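4. Tightening the ring ropes

Tighten the ropes after the mat canvas is laced and before anyone runs the ring. The Dondimano ring has 3 ropes, and all of them are set the same way.

1. Close the turnbuckles hand-tight at every corner post.
2. Start with the bottom rope. Give each turnbuckle two full turns, working clockwise from the timekeeper's corner.
3. Repeat for the middle rope, then the top.
4. Lean your back on the top rope at mid-span. If it touches the apron line, add one turn per corner.

Caution: Keep hands clear of the hooks — a slipping turnbuckle can break a finger.

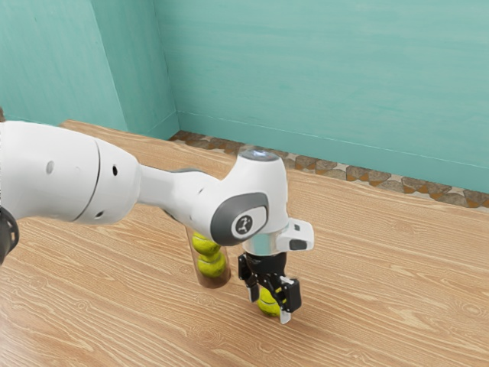

5. Fit the corner pads and tie them from behind.

Note: New ropes stretch. Check them again after 90 minutes of use.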